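Contra el episodio extra

Sábado, 2020-07-25

Llega el verano y los podcasts infantiles anuncian que se van de vacaciones. Acto seguido, anuncian que no se van. Habrá un episodio extra, y luego otro, y una recopilación de lo mejor de la temporada, y un avance de la siguiente. En casa estamos suscritos a cuatro programas de cuentos y desde junio no ha pasado una semana sin que alguno nos «regalara» algo. Pongo las comillas porque empiezo a dudar de la generosidad del asunto.

Tomemos el caso de Plarkelcombe, que mis hijos adoran y que yo mismo he defendido en estas páginas. Su última temporada tuvo 12 capítulos, con principio y final. La bruja del faro se marchaba, el pueblo se quedaba a oscuras y mi hija pequeña estuvo dos días enfadada con el mundo. Me pareció magnífico. Un cuento que te deja enfadada a los seis años ha hecho bien su trabajo.

Tres semanas después apareció el primer extra. La bruja mandaba una postal. En el segundo se oía su voz, y en el tercero ya había vuelto de visita. La productora, Britari, lo presentó como una respuesta al cariño de los oyentes y citó los 576 mensajes de voz que había recibido. No pongo en duda la cifra. Me pregunto cuántos de esos niños pedían que deshicieran el final y cuántos querían sencillamente contar que les había dado pena.

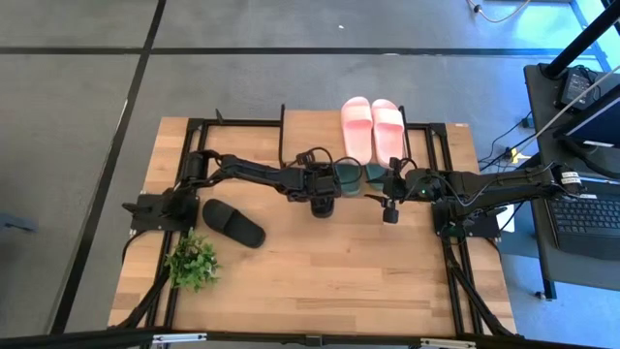 Se me dirá que exagero, que son quince minutos de audio y que los padres los agradecemos en el coche. Los agradecemos, claro. Yo he puesto el tercer extra dos veces seguidas en un atasco y volvería a hacerlo. Pero que algo me resuelva un atasco no lo convierte en un buen cuento, y me cansa que se confundan las dos cosas en cuanto el público mide menos de metro y medio.

La defensa más seria que he leído es la de Wilma Claeys, guionista de Kubiak, otro de los programas que suenan en nuestra cocina. Sostiene en su boletín que los niños siempre han pedido repetición, que el mismo cuento contado 50 noches es la forma natural de escuchar a esa edad y que el episodio extra no hace más que atender esa costumbre. La primera parte me convence. La segunda, bastante menos. El niño que pide otra vez el mismo cuento quiere el mismo, con sus comas, y protesta si le cambias una palabra. El extra le da una cosa distinta con las voces de siempre y una pausa en medio para recordarle que existe una aplicación.

También está el argumento de la participación: se invita a los oyentes a mandar sus historias y los actores las interpretan. Aquí me ablando un poco. He oído en Arkitz un relato de una niña de siete años sobre un calcetín que se presentaba a alcalde, y tenía más gracia que todo lo que habían escrito los adultos en la temporada. Lo malo es lo que hicieron después con él. Le añadieron una canción, un narrador que explicaba los chistes y una moraleja sobre el trabajo en equipo que, estoy seguro, no venía en el original. El calcetín ganaba por 555 votos, eso sí lo respetaron.
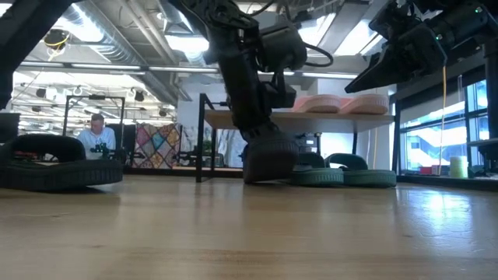 Lo que pediría yo

Pediría silencio, para empezar. Que un programa acabe en junio y vuelva en noviembre sin mandar postales. Mis hijos se aburrirían una tarde o dos y después se pondrían a inventar lo que le pasó a la bruja, como hicieron aquellas tres semanas en que no hubo nada nuevo. El mayor decidió que trabajaba en una gasolinera. La pequeña, que se había comido el faro.

Y si hay que publicar algo, que sean los cuentos de los niños tal como llegan, con sus finales bruscos y sus personajes que desaparecen sin motivo. Dudo que ocurra. Un archivo de audio mal grabado, en el que una voz de seis años se atasca a la mitad, no parece fácil de vender a un anunciante.

Mientras tanto, el cuarto extra de Plarkelcombe sale el viernes. Según el avance, la bruja vuelve a encender el faro. No se lo he dicho a mi hija, aunque supongo que se enterará antes que yo.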